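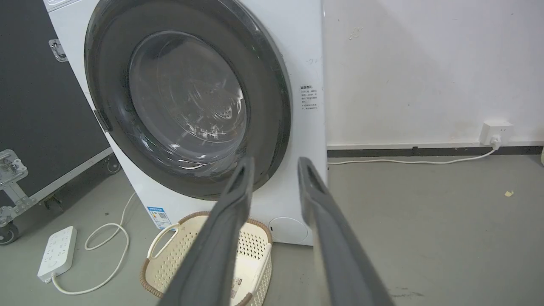 Front-loading washing machine

A front-loading washing machine is a household machine for washing clothes and linen in which the drum lies on its side and the laundry goes in through a round door at the front. It is the usual kind in much of Europe and has become common in many other parts of the world, in homes that have room for one in the kitchen, the bathroom, a cupboard under the stairs or a proper laundry room, should the household be so lucky. Its close relation, the top loader, has a drum that is filled through a lid.

How it washes

The principle is a very old and homely one, and anybody who has washed a shirt by hand will recognise it. The drum turns slowly, ribs on its inner wall lift the wet clothes, and near the top the clothes fall back into the water. All that lifting and dropping does the work that hands and a washboard once did. The drum only needs a shallow pool of water at the bottom, so a front loader generally manages with less of it than an older top loader with a central paddle. When the washing and rinsing are done, the water is pumped away and the drum spins fast, pressing the clothes against its wall and driving out a good deal of what they are holding.

The door

The door is the part most people would draw if they were asked to draw a washing machine. On many models, such as the white one at the head of this article, it has a thick dark rim around a domed window of smoky glass, with the handle recess set into the rim at one side. The dome is there for more than looks: it bulges inwards as well, and helps to keep the clothes in the drum and away from the rubber seal. That seal, a soft folded collar between the door and the drum, keeps the water in. It also collects hairgrips, coins and the odd baby sock, and it is worth running a finger round the fold now and again.

A lock holds the door shut while the machine is working and for a short time afterwards. Small children and impatient adults both find this trying, but it opens in the end.

Labels and the filter cover

The front panel often carries a label or two from the maker, and in many countries an energy label as well, which some owners peel off on the first day and others leave in place for the life of the machine. The label allows a buyer to compare one model with another, and its layout differs from country to country.

Low on the front there is usually a small cover, round on some machines and square on others, with the drain filter behind it. Fluff, buttons and small change end up here. A blocked filter is a common cause of a machine that will not empty, and cleaning it is a simple job – lay down an old towel, have a shallow dish ready, and unscrew the filter slowly so that the leftover water comes out in a trickle and not all over the floor.

The laundry basket

Few machines stand for long without a basket somewhere near them. Plastic ones are light and easily wiped, and those with perforated sides let air move through the clothes, a kindness to anything damp that has to wait its turn. Openings at the ends serve as handles. Wicker baskets are handsome but can snag fine knitwear, and cloth bags fold away nicely when the washing is done. A low, wide basket suits a front loader particularly well, as it can sit on the floor just in front of the door and catch whatever tumbles out.

Placing and everyday care

A front loader should stand level on a firm floor, with all of its feet touching, or it will shudder and creep about during the spin. The general advice is to plug it straight into a wall socket, as an ordinary extension lead may not be suited to the current it draws when heating water.

The drum should be filled loosely, with enough room left above the clothes for a hand to fit. Overfilled, the laundry cannot drop, and it comes out creased and only half clean. Too much detergent is just as common a fault, and leaves a film in the drum and in the drawer. Many households run an empty hot wash every month or so to clear this away, and leave the door ajar between loads so that the seal can dry. Where there are toddlers or cats about, a look inside before each wash is a very good habit.

See also

Top-loading washing machine
Tumble dryer
Laundry basket
Clothes horse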